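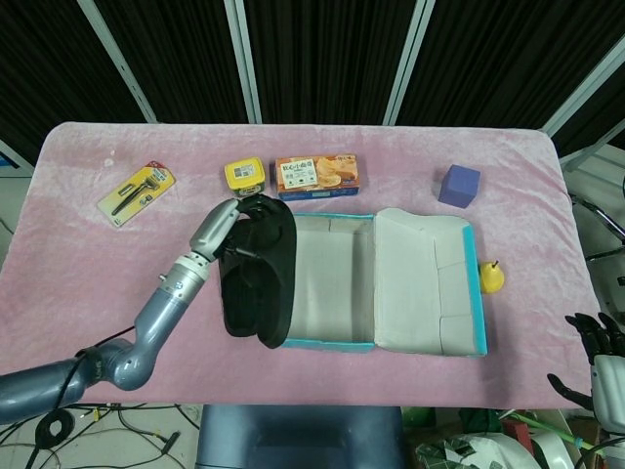 3.2 Rotating chairs and the length of debate

The second part of the study looks at what happens to a council's agenda when the chair changes hands on a fixed schedule. We use the records of the Kellau River Council, a regional body with 14 member governments. The chair passes from one member to the next in alphabetical order and is held for one month.

Council minutes were coded by two readers working separately (Grímsdóttir and Pereyra). Each agenda item was marked as routine, carried over, or added by the chair. The readers agreed on 86 percent of items. Where they differed, a third reader (Cáceres) made the final choice.

Members with a large delegation added more items during their month than members with a small one. The gap was widest in November, when the yearly budget is discussed and most delegations bring in extra staff. Small delegations tended to keep the list they were given – often with the same wording and in the same order.

We also checked whether added items led to a vote. Of all items added by a chair, 33 percent were voted on before the month ended. The rest were carried over or dropped. Iturra and Daza report a similar pattern for the port authority at Clultholm, although chairs there serve a full year and the two cases are hard to compare directly.

Figure 4. Packaged item and black slide sandals on a table covered in pale pink cloth. 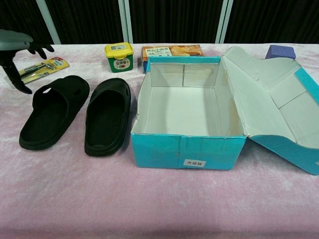

3.3 Limits of the records

The minutes leave out informal meetings held before each session. Delegates we spoke to in Clultholm said that much of the agenda is settled there, and our coding can't show this. Sessions closed to the public are listed by title only and were left out of the counts. The English and Spanish versions of the minutes also differ in places. We used the English text throughout and went to the Spanish only where a page was missing.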